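Lista de verificação do barco de pesca antes da saída – com comentários
Clube de Pesca da Represa Tagle
Revisão de 21 de fevereiro de 2025

Esta é a lista que usamos nos barcos de alumínio do clube, os dois Plolusetti e o Trundico mais velho, e que muitos sócios já copiaram para os barcos próprios (ótimo, copiem mesmo!). Depois de cada item vai um comentário com o que encontramos na última vistoria do trapiche. Marque OK, NÃO ou N/A. Item marcado NÃO na parte de segurança segura o barco no trapiche, mesmo com o tucunaré batendo na superfície.

Barco vistoriado: Plolusetti 2
Vistoria: Hortensia Alarcón e Birger Sjöberg
Conferência: Nilton Cárdenas

1. CASCO E CONVÉS

1.1 Casco sem trinca, amassado novo ou rebite solto – OK
Comentário: o amassado da proa a bombordo é antigo, está na ficha desde a temporada passada e não aumentou. Passem a mão por dentro, na linha dos rebites. Com o dedo a gente sente o que o olho não pega.

1.2 Bujão de drenagem colocado e apertado – OK
Comentário: borracha trocada. Há um bujão reserva amarrado com barbante no paneiro, e por favor deixem ele lá.

1.3 Assentos firmes, parafusos apertados – NÃO
Comentário: a base do assento de popa está com folga. Birger reapertou, mas um dos parafusos gira em falso. Falta trocar pelo de medida maior. Até lá, ninguém pesca em pé apoiado nesse assento.

1.4 Cunhos e olhais de amarração – OK
Comentário: os cabos novos ficaram uma beleza, correm macio e o nó solta fácil mesmo molhado.

2. MOTOR E COMBUSTÍVEL

2.1 Motor preso ao espelho de popa, manípulos apertados, cabo de segurança passado – OK
Comentário: o cabo estava passado mas sem a manilha fechada. Corrigido na hora.

2.2 Cordão do corta-corrente presente e testado – OK
Comentário: testem com o motor ligado, puxando de verdade. O Ottilie Thaler (é assim que todo mundo chama o barco da Ottilie) passou meses com um corta-corrente que só enfeitava o painel.

2.3 Mangueira, bulbo e conexões sem rachadura nem cheiro de gasolina – OK
Comentário: bulbo novo. O antigo já estava duro de apertar.

2.4 Tanque com um terço para ir, um terço para voltar e um terço de reserva – OK
Comentário: regra velha e continua valendo. Da rampa até a foz do Zuster são 13 km, e com vento contra na volta o consumo assusta quem não conhece.

2.5 Hélice sem linha enrolada no eixo – NÃO
Comentário: saiu um chumaço de multifilamento de lá! Tiramos a hélice, limpamos e o retentor parece bom, mas queremos olhar o óleo da rabeta outra vez depois da próxima saída. Fica como pendente.

2.6 Bateria fixada, polos limpos, caixa tampada – OK
Comentário: a cinta nova segura muito bem. O motor elétrico puxou firme no teste, dá gosto.
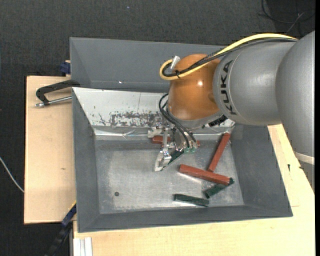 2.7 Remos a bordo – OK
Comentário: dois remos, os dois inteiros. Um deles está com a forqueta meio gasta e serve por enquanto. Remo é o motor que sempre pega, e quem já voltou remando do braço norte no fim da tarde sabe o valor que ele tem.

3. SEGURANÇA DAS PESSOAS

3.1 Um colete por pessoa, no tamanho certo, com fecho funcionando – OK
Comentário: quatro coletes, sendo um infantil. Lotação deste barco: até 3 adultos com tralha. O colete infantil fica na sede quando não há criança na saída, assinem o caderno quando levarem.

3.2 Coletes vestidos antes de soltar a amarra – conferir no trapiche
Comentário: vestidos e fechados. Colete embaixo do banco não flutua ninguém.

3.3 Apito, lanterna e espelho de sinalização – OK
Comentário: lanterna com pilhas novas. O apito de plástico laranja está ótimo, ouvimos do outro lado da enseada.

3.4 Extintor dentro da validade, ponteiro no verde – OK
Comentário: suporte limpo e ao alcance de quem está no motor.

3.5 Caixa de primeiros socorros – NÃO
Comentário: faltam gaze e o alicate de corte para anzol. Alguém usou e não repôs, acontece. Hortensia já colocou na lista de compras. Para quem nunca precisou: o alicate corta a haste depois da farpa passar, e o anzol sai sem rasgar. Anzol perto do olho não se mexe, volta para a rampa e vai para o pronto-socorro.

3.6 Plano de saída deixado com alguém em terra – conferir no trapiche
Comentário: nome, destino e hora de volta, no quadro da sede. Três linhas e pronto.

4. TRALHA E PESCADO

4.1 Varas amarradas ou nos porta-varas durante a navegação – OK
Comentário: os porta-varas que o Eckhard Fröhlich instalou são sensacionais! Cabem as varas de carretilha com isca montada e nada fica atravessado no corredor.

4.2 Anzóis e garateias protegidos – OK
Comentário: usem as capinhas. Há um pote cheio delas no balcão da sede, podem pegar.

4.3 Passaguá e alicate de contenção à mão – OK
Comentário: o passaguá de malha emborrachada machuca bem menos o peixe que vai ser solto. Se puderem escolher, levem esse.

4.4 Régua de medida colada e legível – OK
Comentário: colada no banco do meio. Na dúvida sobre a medida, o peixe volta para a água.

4.5 Licença de pesca de cada pescador a bordo – conferir no trapiche
Comentário: vale no celular, desde que salva no aparelho. No braço norte não pega sinal nenhum.

5. TEMPO E ÁGUA

5.1 Previsão consultada na manhã da saída – conferir no trapiche
Comentário: em setembro o vento muda depressa por aqui. Se a água do canal central começar a encarneirar, procurem a margem abrigada e esperem. Vai passar, e às vezes é ali mesmo, encostado na margem, que o peixe resolve aparecer.

5.2 Nível da represa e galhadas – ver o quadro
Comentário: o nível está baixo e há paus novos na entrada da enseada do Zuster. Marcamos com garrafas brancas. Passem devagar e com o motor um pouco levantado.

PENDÊNCIAS DESTE BARCO
Parafuso do assento de popa (Birger)
Óleo da rabeta, nova olhada depois da próxima saída (Nilton)
Gaze e alicate de corte (Hortensia)

Situação: retido até completar a caixa de primeiros socorros. Depois disso liberado, com a restrição do assento de popa.

Comentário do Nilton: este barco está muito melhor do que no ano passado, e dá para ver que o pessoal pegou gosto pela coisa. Quem quiser aprender a fazer a vistoria é só aparecer no trapiche quando formos olhar o Trundico – levem luvas, aquele paneiro tem rebarba.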